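Stastora Tabletop Tidy (simulation pack): can a robot arm put the veg away yet?

I've wanted a machine to clear my kitchen table since I was a child, so when Stastora brought out its Tabletop Tidy pack I had it installed before the kettle boiled. It costs nothing beyond a sign-up, runs in a simulator, and gives you a table, an arm and a pile of shopping to sort into a basket. I've spent most of October with it.
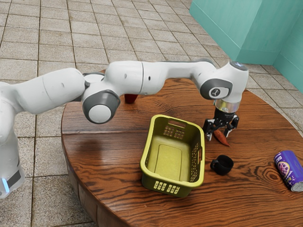
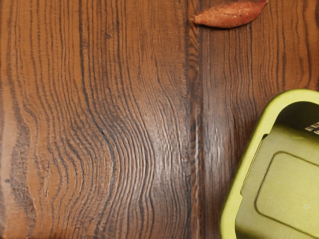
Chilli pepper at the gripper, first picture; sweet potato on the tabletop, second.

The wood grain is lovely, for a start, and the lighting is good enough that shiny patches on the table confuse the vision software much as my own table does. The food is what makes the pack, though! A chilli is thin and tapers away at one end, a sweet potato is fat in the middle, and a grip that suits one is hopeless for the other.

I ran 151 pick-and-place goes using the bundled controller and 103 ended with the item in the basket. I was thrilled (my last attempt, with the older Mowat pack, barely managed a third). Most of the misses were slips on pointed ends, plus a few where the arm let go too early and the thing rolled off.

Speed is another matter. A full tidy takes about 90 seconds for a job I'd do in ten, and mugs need a separate routine which I found fiddly to set up. The manual is thin on this and the sound effects are dreadful, so turn those off.

Would I trust it with my real crockery? Not this year. For slow, repetitive sorting on a shop floor I can see it getting there quite soon, and I'll be trying the Londmont shelf-stacking add-on next.

Four stars out of five.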